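Two-arm sorting table in Hembridge returns to work after cable and gripper service

Sunday, September 29, 2024

The two-arm sorting table at the Gunach workshop in Hembridge is running again after a service that took most of the week. The table was built in April and had completed 3651 picks before the left arm began to stop in the middle of a movement.

Refilwe Motaung, who is responsible for the table, found the fault in the cable of the left gripper. It was fixed too tightly near the shoulder, and each long reach pulled on the connector. The new cable has more length and goes up in a loop before it comes to the gripper.

"We looked first in the software and lost one day," said Motaung. "After this we moved the arm slowly by hand, and the message came back always at the same position."

For the test after repair, the team uses wrapped snack bars, which are light and slide easily. The bars are shared between an orange bin and two clear ones, and a few are left on the wooden tabletop between the arms.

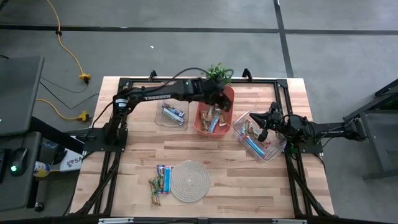
What was changed

Besides the cable, both grippers received new finger pads, and the bolts of the base plates were tightened again. The zero position of each joint was then set new. In the first test the arms made 146 picks without a stop, and in the second 776.

The old cable is kept in the workshop, so that the supplier, Fatico, can examine the connector.

Next check

Motaung will inspect the cable loop every Monday before the first run. A second table, with the name Lyimo, will get the longer cable from the beginning.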